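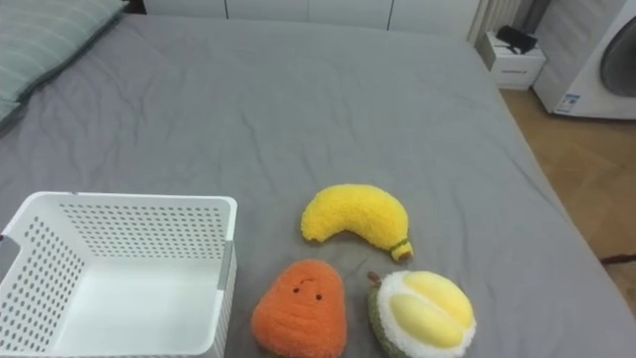 The arm in the spare room

A home-built helper promises to tidy up after you. Our writer is still waiting to be won over.

Every few years somebody decides the housework is nearly over. This time the claim comes from Skutton, a two-bedroom build that has taken over most of its owner's evenings since April, and which I was invited to see on the understanding that I would not touch anything.

The job it has been set is to put soft toys into a basket. There are three of them, all fruit: a banana, a durian and an orange thing with a face that I took for a persimmon and was told not to worry about. They sit on a bed with a grey fitted sheet. The basket is white plastic with holes in it. A child of two could do the task and would probably want paying in biscuits.

The builder, who would rather stay out of this article, says the bed was chosen because it is awkward. A sheet wrinkles, and toys sink a little and roll when nudged. Fair enough. A hard, flat bench flatters a machine, and I have sat through plenty of demonstrations where the bench did most of the work. I would still like to see it try a fitted sheet with a cat on it.

The hand is the costly part. It has black, jointed fingers on a silvery wrist, and it was bought second-hand through Zamness, a parts exchange I had never heard of. The control software is called Treloar and was written at the kitchen table. According to the log, it has been through 262 versions. The log also records 1,009 attempts at picking something up, of which 186 are marked "good". Ask what "good" means and you get a long answer.

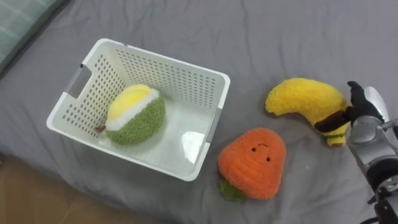

The durian is in the basket; the banana is held by its stem end.

I will say this for it: the grip is better than I expected. Plush is a nasty material for a robot, all fluff and give, and the fingers do curl round the banana in a way that looks like holding. Whether that would survive a wet towel or a single sock is another matter, and neither has been tried.

A rival build, Skistero, lives in a shared workshop across town and folds flannels. It manages one in 11 minutes. The two camps are polite about each other in public. Both talk a good deal about next year.

What bothers me is the arithmetic. Somebody has to lay the toys out, start the program, watch it and write up the log, and all of that takes far longer than picking up three pieces of fruit. As a hobby it makes perfect sense, as much as model railways or home brewing ever did. As a labour-saving device it has so far cost one person most of a spring.

I have asked to come back when it can manage a duvet cover. The reply was that duvet covers are on the list, after pillowcases.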